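4장. 탁상용 철망 진열 바구니 설치 및 상품 배치

4.1 적용 범위

본 장은 Clillano 탁상용 철망 진열 바구니(전면 개방형)를 매대 또는 작업 테이블에 설치하고, 페트병 음료와 봉지 과자를 배치하는 절차를 설명합니다. 벽면 고정형과 적층형은 5장을 참조하십시오. 냉장 진열에는 본 장의 절차를 적용하지 않습니다.

바구니는 두 개의 적재면으로 구성됩니다. 하단 적재면은 내부 바닥 철망이며 병류를 세워 두는 자리입니다. 상단 적재면은 윗면 격자이며 봉지류처럼 가벼운 상품을 눕혀 두는 자리입니다. 두 적재면의 용도를 서로 바꾸어 사용하지 마십시오.

4.2 구성품 확인

포장을 개봉한 후 다음 구성품이 모두 있는지 확인합니다.

바구니 본체 1개
미끄럼 방지 패드 1조
가격표 꽂이 2개
설치 점검표 1매

누락되거나 휘어진 부품이 있으면 설치를 중단하고 구입처에 교환을 요청하십시오. 용접부가 떨어진 바구니를 철사나 케이블 타이로 보수하여 사용하면 안 됩니다.

4.3 설치 위치 선정

1. 수평이 맞는 단단한 상판을 선택합니다. 상판이 기울어져 있으면 다리 높이를 먼저 조정합니다.
2. 바구니의 네 모서리가 모두 상판 안쪽에 놓이는지 확인합니다. 모서리가 상판 밖으로 나온 상태로 사용하지 마십시오.
3. 개방면이 상품을 꺼내는 사람 쪽을 향하도록 방향을 정합니다.
4. 개방면 앞쪽에 20 cm 이상의 빈 공간을 둡니다. 병을 기울여 꺼낼 때 필요한 간격입니다.
5. 컨베이어 옆에 설치하는 경우 바구니 측면이 벨트나 측면 레일에 닿지 않게 합니다. 벨트를 정지시킨 상태에서 위치를 잡으십시오.

주의: 전원 케이블 위에 바구니를 올려놓지 마십시오. 철망 하부의 선재가 피복을 손상시킬 수 있습니다.

참고: Drurnus 매대를 사용하는 경우 상판 뒤쪽의 턱에 바구니 후면을 맞추면 별도의 위치 표시가 필요하지 않습니다.

4.4 본체 고정

1. 상판의 먼지와 기름기를 마른 천으로 닦습니다.
2. 바구니를 뒤집어 바닥 모서리마다 미끄럼 방지 패드를 끼웁니다.
3. 바구니를 바로 세워 정한 위치에 내려놓습니다. 상판 위에서 밀어 옮기지 않습니다.
4. 윗면 격자의 양쪽 끝을 번갈아 눌러 흔들림을 확인합니다. 흔들리면 패드를 다시 끼웁니다.
5. 이상이 없으면 가격표 꽂이를 개방면 아래쪽 선재에 겁니다.

4.5 하단 적재면: 병류 배치

1. 병의 겉면에 물기가 있는지 확인하고, 물기가 있으면 닦은 후 넣습니다.
2. 뚜껑이 잠겨 있는지 확인합니다. 개봉된 병은 진열하지 않습니다.
3. 뒤쪽 자리부터 채웁니다. 앞쪽을 먼저 채우면 뒤에 넣을 병이 앞 병을 밀어 넘어뜨릴 수 있습니다.
4. 같은 종류의 음료는 앞뒤로 세웁니다. 앞의 병을 꺼내면 같은 음료가 뒤에 남는 배열이 기본입니다.
5. 상표가 개방면 쪽을 향하도록 병을 돌려 맞춥니다.
6. 병 바닥이 철망에 고르게 닿았는지 확인합니다. 바닥 돌기가 철망 칸에 걸려 기울어지면 병을 조금 돌려 다시 세웁니다.

주의: 바구니 안에서 병을 눕혀 쌓지 마십시오. 개방면에는 턱이 없으므로 병이 굴러 나올 수 있습니다.

하단에 넣을 수 있는 병의 최대 용량은 2,000 ml입니다. 다만 뚜껑이 윗면 격자에 닿는 병은 용량과 관계없이 사용할 수 없습니다. 유리병은 권장하지 않습니다.

4.6 상단 적재면: 봉지류 배치

1. 병류 배치가 끝난 뒤에 봉지류를 올립니다. 순서를 바꾸면 병을 넣는 동안 봉지가 떨어질 수 있습니다.
2. 봉지를 격자 위에 눕히고 서로 나란히 놓습니다. 표준 수량은 3봉지이며 한 겹을 넘기지 않습니다.
3. 인쇄면을 위로 하고, 글자의 위쪽이 모두 같은 방향을 향하게 맞춥니다. 글자의 방향은 구매자가 서는 쪽을 기준으로 정합니다.
4. 맛이나 종류가 다른 상품은 봉지 색으로 구분되도록 배열합니다. 비슷한 색의 봉지는 이웃하여 두지 않습니다.
5. 봉지의 모서리가 격자 밖으로 늘어지면 안쪽으로 당겨 정리합니다.

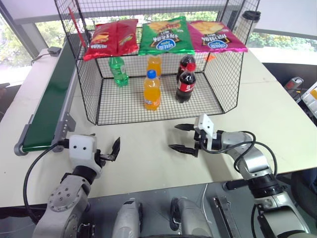
6. 격자 위의 봉지를 손바닥으로 누르지 마십시오. 내용물이 부서지고 봉합부가 벌어질 수 있습니다. 위치를 고칠 때는 봉지를 양쪽에서 들어 옮깁니다.

참고: 봉지 표면이 미끄러운 제품은 Tsolakis 격자용 매트를 깔고 올릴 수 있습니다. 매트를 사용할 때도 한 겹 적재 기준은 같습니다.

4.7 배치 후 점검

1. 개방면 앞에서 보아 상단과 하단의 상품이 모두 식별되는지 확인합니다.
2. 앞줄의 병을 하나 꺼냈다가 다시 넣습니다. 옆의 병이 함께 움직이면 간격을 넓힙니다.
3. 바구니 측면에 기대어 둔 막대나 청소 도구가 있으면 치웁니다.
4. 점검표에 설치 위치와 점검자를 기입합니다.

4.8 보충 및 청소

상품을 보충할 때는 남아 있는 병을 앞으로 옮기고 새 병을 뒤에 넣습니다. 음료가 새어 철망에 묻은 경우에는 즉시 상품을 모두 내리고 중성 세제를 묻힌 천으로 닦은 다음 완전히 말립니다. 철 수세미와 염소계 세제는 도장을 손상시키므로 사용하지 않습니다.

도장이 벗겨진 부분에 녹이 보이면 해당 바구니의 사용을 중지합니다. 교체용 본체는 Stullthorpe 부품 목록의 철망류 항목에서 주문할 수 있습니다. 패드와 가격표 꽂이는 별도로 주문합니다.

바구니를 옮길 때는 상단의 봉지류, 하단의 병류 순으로 상품을 모두 내린 뒤 본체 양 측면을 잡고 들어 올립니다. 윗면 격자만 잡고 들지 마십시오.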